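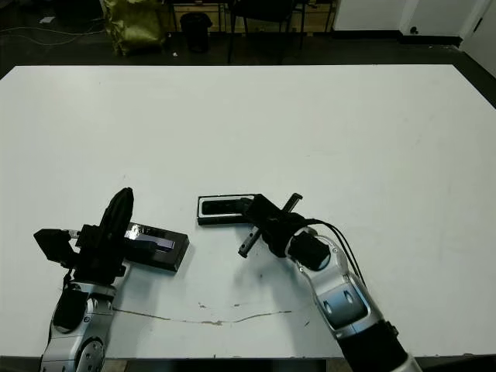 The Second Term

The Interim Presidency of the Ruvholm Conference was meant to last for 2 months. I mention this because the letter appointing me said so in bold, and because I was in my fifth year when the trouble with Perneck began.

I had not campaigned for the job. The outgoing president left the room to take a phone call, a vote was held, and I was the delegate sitting closest to the bell. My own government was informed by fax. It sent back a single line asking what the Ruvholm Conference was.

By then we had 2000 pages of draft treaty on the shared management of the river, and one page that everyone agreed on, the map. Then Perneck objected to the map.

"It shows the river," said the delegate from Perneck.

"It is a treaty about the river," I said.

"My government has not yet taken a position on the river."

We adjourned for lunch. Lunch at the conference was supplied under contract by a firm called Raltico, whose contract had also been interim, and it was soup. It had been soup for 1095 days, a figure I know from the invoices, which I signed. The delegate from Perneck ate two bowls and told me, in what I took for a friendly tone, that his capital would oppose me if I stood again.

"I'm not standing again," I said. "I didn't stand the first time."

"They will be relieved to hear that you deny it."

So I became a candidate. The newspapers had it by four o'clock. One of them called me wily. My mother phoned to ask if it was true and whether there would be a car. 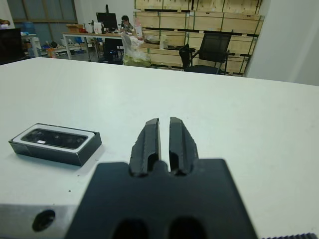 There would not be a car. There was a bus, the 153, which ran from the station up to the Prokopenko Palace, where we met, and which I shared each morning with my fiercest opponents. We were cordial. The delegate from Perneck usually saved me the seat over the heater, then got off one stop early so we would not be seen arriving together.

The ballot was held in June. Perneck put up a rival, a retired admiral from a country with no coast, who withdrew when he learned about the soup. I voted against myself. Everyone else abstained, and under Rule 9 an abstention counts in favor of whoever is holding the bell.

I found the delegate from Perneck on the steps afterward, buttoning his coat.

"A dark day," he said. "My government will issue a statement."

"Strong?"

"Very strong. Could you look over the English?"

I fixed two commas and took out "tyrant," which he had spelled with an i, and we went down to wait for the bus.

We use cookies to improve your reading experience. By continuing to browse, you accept our cookie policy. Accept | Manage settings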